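Frequently Asked Questions: Suspension of Automated Washroom Cleaning at Paltside

This page is for residents, families and staff of Paltside. It concerns the fault in the Prarkuner cleaning units reported in June and will be updated as the review proceeds.

What happened?

During the morning round, a Prarkuner unit stopped partway through a basin wipe and did not release its arm brake. The arm remained extended across the doorway of an occupied suite for 19 minutes. The resident was unable to leave the washroom until a staff member used the manual release. No injury was reported.

What was the cause?

The unit's log recorded fault code 1147, a loss of signal from the wrist force sensor. The unit is designed to fold its arm when this signal is lost. In this case the fold command was not carried out. The supplier has been asked to explain why.

Was this the only occurrence?

No. A check of stored logs found the same code on four other occasions. In each of those the arm folded as designed and the unit returned to its dock, so no alert was sent to the duty desk. Paltside considers that an alert should have been sent, and the setting has been changed.

Are the units still in use?

All five units have been withdrawn from residents' suites. Washrooms are being cleaned by hand on the usual timetable. Supervised testing continues in a vacant suite in the Lovedon wing, under the direction of Fahad Rana, Facilities Manager.

What should I do if a unit stops near me?

Do not push or pull the arm. Press the red button on the unit or use the washroom call cord, and wait for staff. The arm may move without warning when power is restored – please keep well clear, even if the unit appears to be off.

What does the basin test involve?

Dark grey marks in the bowl are the target for the wipe, and cloths are set out on the rim. The tester interrupts the sensor signal at different points in the stroke and records the arm's response. A unit must fold its arm every time to pass.
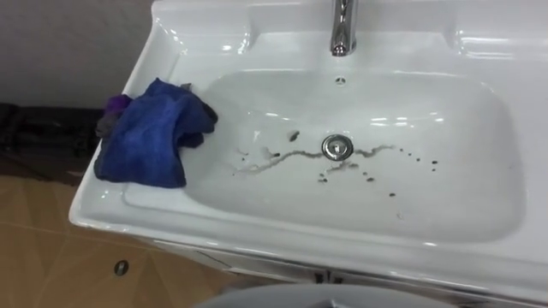 When will the service resume?

No date has been set. Units will return to suites only after the supplier's report has been received and Nhi Đào, Resident Safety Lead, has signed off the test results. Residents will have written notice beforehand and may choose to keep manual cleaning.

Whom may I contact?

Questions may be directed to Oanh Châu at the front office. Requests for a copy of the incident summary should be made in writing.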